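Torque, thread and a loose kitchen faucet: notes from August

The faucet in my kitchen started to wobble at the base in August. I tightened it, it wobbled again after nine days, and I tightened it harder, which cracked the plastic washer underneath. That failure sent me into reading about why screws and nuts come loose, and this post collects what I found useful. Most of it applies to cabinets, bed frames and bikes as well.

A threaded fastener holds because it is stretched. When you turn a nut against a surface, the bolt behaves like a very stiff spring, and the tension in it (called preload) clamps the parts together. Torque is only an indirect way of reaching that tension. A large share of the effort at the handle goes into friction under the head and in the threads, and a much smaller share goes into stretching the bolt. A drop of oil changes the split considerably. The same torque on an oiled thread and on a dry thread gives two very different clamping forms of the same joint, and the oiled one may be past yield.

My faucet mount was a Vullow kit: one threaded shank, one plastic washer, one steel washer, one brass nut. The plastic washer is the weak part. Plastic creeps under steady load, so the clamp force drops with time even when the nut does not rotate at all. I marked the nut and the shank with a paint pen to check this. After a week the marks still lined up and the faucet moved anyway.

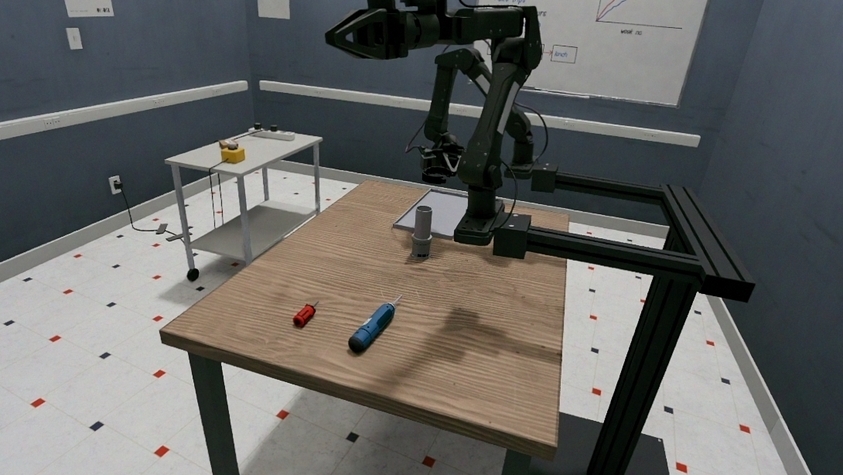
Creep and rotation are separate problems and need separate fixes. Thread locker does nothing for creep. A spring washer does very little for either one, at least of the split type sold in hardware stores, which goes flat well before a typical bolt reaches its working tension. What helps with creep is spreading the load over more area, using a stiffer material, or adding some elastic length to the joint. Long bolts tolerate settling better than short ones for the same reason that a long rubber band keeps pulling after you let it in a little.

Rotation comes mainly from side-to-side slip. If the clamped parts slide against each other, even by a small amount, the threads slip too, and the nut walks down the helix in the direction that releases load. A faucet handle gets pushed sideways many times a day. So does a bed frame. The cure is enough preload to stop the slip, and if the parts cannot take that preload, something that locks the nut mechanically.

I replaced the plastic washer with a wide stainless one and put a thin rubber gasket between the faucet body and the sink. The gasket is for sealing only. It should be thin, as a thick one brings the creep problem back.

Zinhle Nkuna, who teaches the evening bike repair class I took last winter, looked over a draft of this and objected to my first version of the section on wood. She was right. I had treated wood screws as small bolts. They are a different case. The wood fibers are the nut, and they shrink and swell across the grain with the seasons. A screw driven into end grain has much less to hold on to than one driven into the face. Once the fibers strip, more torque removes more fibers.

For a stripped hole in a cabinet door I now use this order:

Remove the screw and clear the dust from the hole.
Glue in a hardwood plug or a few slivers of hardwood.
Leave it overnight and trim flush.
Drill a pilot the width of the screw's solid core.
Drive the screw by hand for the final turns.

The last step matters more than I expected. Going over my own repairs, 7 of the 9 stripped holes in the kitchen were ones I had driven under power with the clutch set too high. The clutch numbers on a driver are relative and have no unit. Setting 7 on my old Priteo is not the same as setting 7 on the Dhillon that replaced it. The only reliable method I have is to start low on a scrap of the same material and go up one step at a time until the head seats flush.

I also bought a small Praltum torque wrench with a range that tops out at 40 inch-pounds. It is accurate enough for this work and unpleasant to read in a dark cabinet. Store it at the bottom of its scale if it is the spring type. 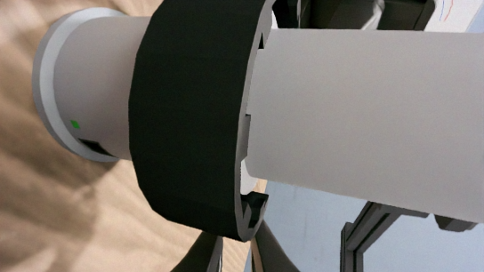

White cylindrical housing with a dark ring and a small green light.

Two items remain open. I have not found good data on creep in the cheap nylon washers that come with most faucet kits. The figures I did find are for engineering grades at room temperature, and the underside of a sink with a hot supply line next to it is a different place. I also want to log the clamp force on a spare shank through 200 sideways pushes at the handle, with and without the wide washer. I have the spare shank. I still need a load cell that fits over it, and the ones with a large enough hole cost more than the faucet did.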